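The Planner

The night build finished at ten past four and I loaded it before I had my coat off. Version 144 of the planner. The one before it had been quick and sure of itself, and it had driven the fingers into the tray floor twice.

My notes from the Rovlow job begin the same way every morning, with the version number and the state of the bench.
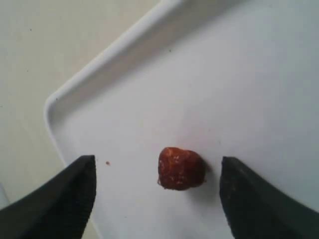
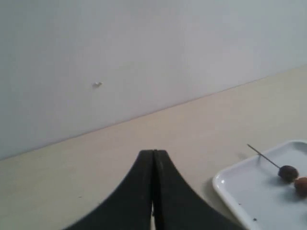 Rovlow Quarterly, Issue 177, page 2

The job was food. Rovlow wanted an arm that could pick small pieces off a tray and put them where a cook would put them, and they had hired three of us to write the part that decided how. The part that saw was called Imomska and had been written by people who'd left. The part that moved was called Sisodia and came with the arm. Mine sat in the middle. I took what one believed and turned it into something the other could do.

Imomska believed a great many things. It gave every object a number between zero and one, and under the old rules anything over a half was real. A red piece on a white tray was easy. A crumb was harder, because a crumb of the same red looked to Imomska like the same piece, farther away. Version 143 had gone after crumbs. It would measure the distance, decide the thing was well below the tray, and go down to get it.

I had spent most of May on that. The fix was nine lines. The planner now asked where the tray floor was before it asked what was on it, and nothing was allowed to exist underneath.

I ran it in simulation while the kettle boiled. There were 4000 saved starts in the set, and it cleared them all without a floor strike. I wrote that down and didn't trust it. The simulated tray had no shine on it. The real one did, and under the bench lights a reflection could carry a score of 0.6.

At twenty to five I switched the arm on.

The log scrolled up on the left-hand screen. Floor found. One candidate, 0.93. Second candidate, 0.58, rejected, size. I read that line again. It had seen the crumb and let it go.

Then it stopped.

There was no fault light. Sisodia reported ready and kept reporting ready, every half second, down the whole length of the screen. The planner had a target and a clear path and it was sending nothing. I waited for the timeout. When the timeout came, the planner asked for another look, got one, and found the same piece in the same place at 0.94. It asked for another.

I knew what it was before I found it. I had told it to be certain of the floor, and I hadn't told it how certain. Each look made it slightly surer, and it had no reason to stop looking. It would have gone on until somebody came in and turned the lights off.

My desk at Zemura, the job before this one, had faced a wall, and I used to stare at the wall until the code came right. I did some of that now. The building's heating came on. A truck backed up to the bakery next door and its beeper went for a long time.

I could put in a limit. Three looks, then go. It was what I would've done at Zemura, and it would have worked, and in a month someone would have changed the lights and the three looks wouldn't have been enough. Or I could make it say what it would lose by being wrong. A missed piece cost a second try. A floor strike cost a finger pad and a morning. Those were different sizes, and the planner had been treating them as one.

I wrote it the second way. It took until the windows went grey. I gave looking a price too, a small one, so that every extra look had to pay for itself.

Then I typed the new number at the top of the file, 145, and started the simulation again from the first saved start. My coat was still on. I took it off, hung it on the back of the chair and sat down to watch the count go up.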